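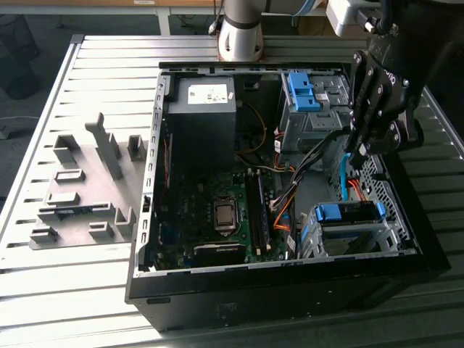
Planning for disassembly usually begins with a sequence of parts. The software from Plorano begins with a graph of contacts, in which every latch, slot and cable is a constraint to be released before a motion is allowed. A desktop tower laid on its side tests that idea hard. With the gripper reaching in above the drive area, the planner has to treat the loose cable runs as volumes it can't model exactly, and it pads them by 8 millimeters.

Jae-hoon Bang wrote the planner, called Min, as a layer over an ordinary sampling-based motion library. It replans when the wrist force estimate leaves its expected band. The band is set per contact type, in a plain text file that holds 29 entries.

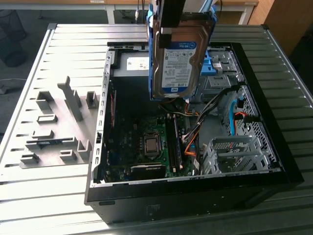
A drive in its blue caddy, held vertically above the open case.

Perception is a separate process. It publishes part poses with a covariance, and Min refuses to plan a grasp when the covariance is too wide. In-ho Cha, who maintains the pose estimator, says bare sheet metal is the worst surface in the data – reflections shift the depth edges whenever the arm moves. 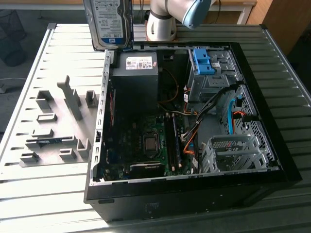 The team's answer was to stop trusting single depth frames. The estimator now fuses views over 700 milliseconds and fits the chassis first, then searches for parts relative to it. A full scene update takes 40 milliseconds longer than the old version did. Cha considers that acceptable, as the controller runs on its own clock and never waits for vision.

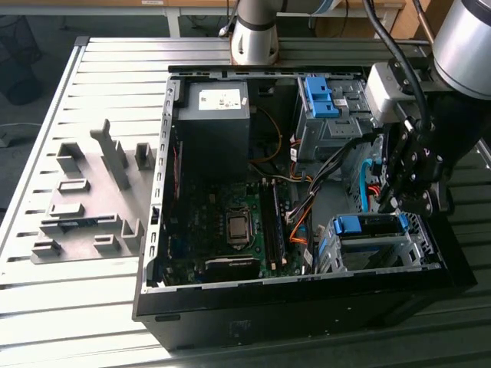
The two-finger gripper over the drive bays, with the CPU socket empty and the fixture plate at left.

Logging has taken more work than either man planned. Each run writes the contact graph before and after every release, and a replay tool named Skerbridge steps through the differences. Bang uses it mostly to find edges that the planner dropped too early. The next release, due in November, adds cable constraints to the graph format.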